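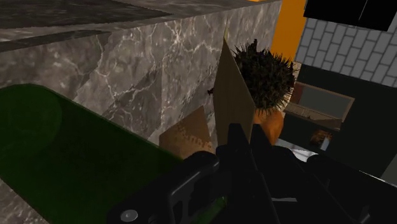

Section 7: Tidying around ornaments (rehearsal and live use)

This section covers the Joltlow arm's Tidy Around routine, in which loose flat items are picked up from a surface that also has things on it you would like to keep. If you only want the arm to clear an empty table, go back to Section 6 and enjoy the quiet life.

The rehearsal room loaded with this release has a veined marble block, a green mat, a potted plant with a great many spines, and a tall tan piece standing nearly upright in front of it. Your job is to get the arm to take the tan piece and leave the plant with its dignity. A person does this without putting down their tea. Allow a morning.

7.1 Before you start

1. Finish wrist calibration (Section 4). An arm that is slightly wrong about where its fingers are will be very wrong about where the plant is.

2. Open Rehearsal and choose the room called Hanorgate. Leave the lighting on its default setting.

3. Set the speed limit to 12. The box accepts higher numbers. It is a very trusting box.

4. Switch to the wrist view. Check that the finger tip and the item you want picked are both in sight. The housings will take up a good part of the picture and this is normal.

Note: Marble veining is sometimes marked as an edge, a crack or, in one release, cutlery. If outlines appear on the bare face of the block, raise Surface Calm one notch at a time until they go. Do not go straight to maximum, or the arm will stop believing in thin objects altogether.

7.2 Picking the item

5. Tap the tan piece on the screen. Tap low, near the wide end. A grip close to the point tends to slip.

6. Check the outline. If it takes in any of the plant, tap Split and draw a line between the two. Spines are difficult for the software, which either counts them all as one solid ball or ignores them as hair.

7. Mark the plant and its pot as Keep. Mark both. Khurram Hayat in our support team has a folder of calls from people who marked the pot and assumed the rest was implied.

8. Press Try. The arm will approach, pause, and back off. It may do this several times. Let it.

9. When the grip light stays on, press Lift, then Put Down, and choose the mat as the target.

Caution: Do not press Try again while the arm is paused. Each press is added to a queue, and the queue is carried out in full.

7.3 Smaller pieces

10. Repeat steps 5 to 9 for the small brown cardboard piece near the foot of the block. Turn on Close Wall first, so that the housings are counted as well as the fingers.

Note: Error 268 means the arm can see the item and has no idea how to reach it. Move the base and start again from step 4. Error 138 means it has picked up something and would rather not say what. Look before you press Clear.

7.4 Moving to a real room

Do not move on until the arm has completed 12 rehearsals in a row with nothing marked Keep disturbed. Zinash Admasu, who wrote the routine, ran 3925 of them before she let it near her own windowsill, and she took the good pots down first.

11. Start with one item and one ornament, neither of them valuable.

12. Stay within reach of the stop button. The routine is not suitable for unattended use, overnight use, or showing off to visitors on a Sunday.

13. Write down the Surface Calm setting that worked. It is not saved when the power is off. Birhane owners can skip this step.

For folding, wiping and anything involving liquid, see Section 8, which is short.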